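Amdale Small Goods Reuse Scheme
Progress report to the James Fund, second period
Prepared by Harpreet Beaulieu, scheme manager

1. Period covered

The report covers the period to the end of May. It follows the headings in the grant agreement, except that storage and transport have been merged, as agreed after the first report. The accounts are supplied separately.

2. Purpose of the grant

The grant pays for the sorting, recording and onward supply of small household goods donated in Amdale and Ikgate. Small goods are defined as items that can be carried by one person in one hand: crockery, cutlery, table linen, clocks, lamps, costume jewellery, picture frames and similar. Furniture and white goods are handled by Sekden under its own contract and are not included in any figure below.

3. Intake

3221 items were received and recorded. Intake was uneven. The early weeks were slow while the Ikgate drop-off point was being moved from the library to the old post office, and the rate recovered once the new opening hours had been printed in the parish newsletter. Kitchen goods remain the largest category by number and by weight. Linen has increased, mainly through house clearances, and now takes up more shelf space than was allowed for in the original layout.

Of the items received, 333 were rejected at first check. The usual grounds were chips to the rim of glassware, missing lids, and mains plugs that failed inspection. Rejected items are recycled by material where a route exists. There is still no satisfactory route for mixed ceramic, and it is being held in crates at the Amdale store. A quotation for crushing has been requested.

4. Recording

The paper tags used in the first period have been replaced by printed labels. Each label carries a category code, a condition grade from A to D and the location of the shelf. The change has reduced the number of items that cannot be found when a referral agency asks for them, although labels do not hold well on cast iron or on waxed wood, and string tags have been kept for those.

Jewellery and watches have been the slowest category to record. Pieces often come in mixed together, chains are frequently knotted, and descriptions entered by different sorters did not agree on terms. A short word list has been issued. Sorters now enter the type of piece, the colour of the metal and any visible damage, and leave out any statement about value or precious content unless a hallmark has been read by a second person. Pieces with a legible hallmark are set aside for valuation and do not go to the shop.

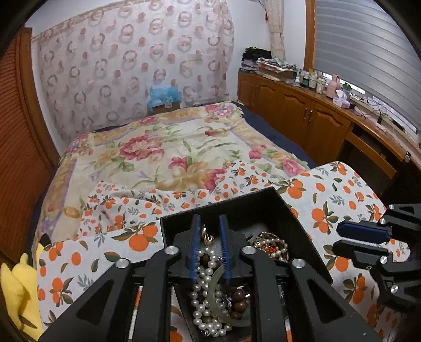
Strand of white pearls and a small gold-coloured piece, black jewellery box.

The word list will be extended to clocks and lamps in the next period. Picture frames will follow if the sorters find it useful. The present frame entries are short but have caused no complaints.

5. Onward supply

Goods leave the scheme in two ways: free of charge through referral agencies, or by sale in the Amdale shop. There are now 11 referral agencies, the most recent being the Ikgate tenancy support service. Agencies order by category and household size. The starter kitchen box continues to be the most requested order. It was revised during the period to include a colander and a tin opener, both of which agencies had been asking for separately.

Shop income was slightly below forecast. The difference is accounted for by the closure for rewiring, which took longer than the landlord had indicated. Prices were not changed.

6. Storage and transport

The racking at Amdale has been extended along the north wall. The upper tier is reserved for light goods and is reached by platform steps only. Damp was found behind the linen bay and the affected shelves were moved forward to allow air behind them. The landlord has been told in writing and has agreed to inspect the gutter.

The van is shared with Sekden. The booking arrangement works on most days, but collections from Ikgate in the late afternoon clash with furniture deliveries. A fixed morning slot has been proposed and a reply is awaited.

7. Matters for the funder's attention

The scheme asks for approval to move the unspent part of the tag and stationery line to the electrical testing line. The testing line is likely to be exhausted before the end of the grant year if small appliances continue to arrive at the present rate. No increase in the total grant is sought.

8. Work planned for the next period

Complete the word list for clocks and lamps.
Obtain and report the crushing quotation.
Agree van times with Sekden.
Recheck the linen bay for damp after the gutter has been inspected.
Carry out a stock check at both sites and reconcile it with the recorded entries.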